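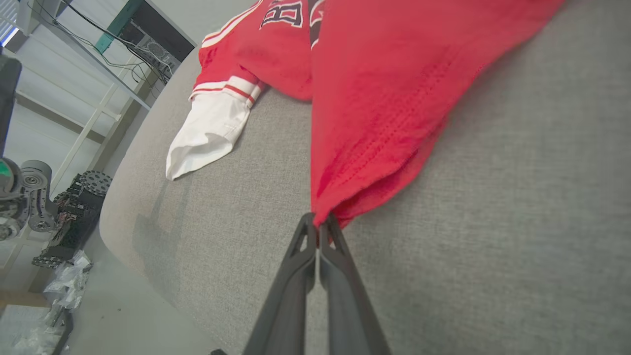

Foto: Argate Verlag

Polov — Gesammelte Ausgabe
Comic, Hardcover, deutsche Ausgabe

388 Seiten, durchgehend zweifarbig
Format 17 x 24 cm, Fadenheftung, Lesebändchen
Sprache: Deutsch
Empfohlen ab 14 Jahren
Lieferbar

Der Fährort Polov hat einen Hafen, eine Konservenfabrik und eine einzige Straße ins Landesinnere. Als die Fabrik schließt, bleibt Akinola als Nachtwächterin auf dem Gelände. Sie soll die Maschinen bewachen, bis ein Käufer gefunden ist. In der dritten Nacht findet sie im Kühlhaus eine Tür, die auf keinem Bauplan eingetragen ist, und dahinter ein Treppenhaus, das nach unten führt.

Die Geschichte erschien zuerst in vier Heften, die seit Längerem vergriffen sind. Der Sammelband enthält alle vier Teile in der ursprünglichen Reihenfolge, dazu das Kapitel »Trosport«, das bisher nur als Beilage zu haben war. Es spielt elf Jahre vor der Haupthandlung in der Nachbarstadt und erzählt, wie Akinolas Vater an seine Stelle in der Fabrik kam. Wir haben es ans Ende gestellt. Man kann es auch zuerst lesen, nimmt sich damit aber die Auflösung des zweiten Teils vorweg.

Gezeichnet ist der Band mit Tusche und Pinsel, als zweite Farbe kommt ein gedecktes Blaugrün dazu. Für die neue Ausgabe wurden die Originalseiten noch einmal gescannt. In den Heften waren die dunklen Innenräume oft zugelaufen, vor allem die Szenen auf der Treppe. Im Sammelband sind die Schraffuren wieder zu erkennen. Das Lettering ist neu und von Hand gemacht, auch die Geräuschwörter wurden eingedeutscht. Die Ladenschilder und Zeitungsseiten im Hintergrund blieben, wie sie waren — eine Übersetzung steht im Anhang, nach Seiten geordnet.

Inhalt
Teil 1: Die Schicht
Teil 2: Kühlhaus
Teil 3: Unter dem Kai
Teil 4: Letzte Fähre
Trosport
Anhang: Skizzen, Stadtplan von Polov, Übersetzung der Hintergrundtexte

Ausgaben
Die Normalausgabe erscheint in einer Auflage von 4000 Exemplaren. Daneben gibt es eine Vorzugsausgabe mit Leinenrücken und Schuber, nummeriert und auf 100 Stück begrenzt. Ihr liegt ein Siebdruck des Hafenpanoramas aus Teil 3 bei. Die Vorzugsausgabe ist nur direkt beim Verlag erhältlich und wird nicht nachgedruckt.

Leseprobe
Der komplette erste Teil bis zur Entdeckung der Tür steht als PDF bereit. Die Datei hat eine geringere Auflösung als der Druck und ist zum Lesen am Bildschirm gedacht.

Versand und Rückgabe
Der Band wird in einem Buchkarton verschickt, die Vorzugsausgabe zusätzlich mit Kantenschutz. Innerhalb Deutschlands liefern wir versandkostenfrei, nach Österreich und in die Schweiz zum Posttarif. Beschädigte Exemplare tauschen wir um. Bitte die Verpackung bis zur Klärung aufbewahren. Bei der Vorzugsausgabe ist ein Umtausch nur möglich, solange noch Exemplare am Lager sind.

Buchhandlungen bestellen die Normalausgabe wie gewohnt über Argate oder das Barsortiment. Leseexemplare auf Anfrage.

Stand der Angaben: 7. Februar 2018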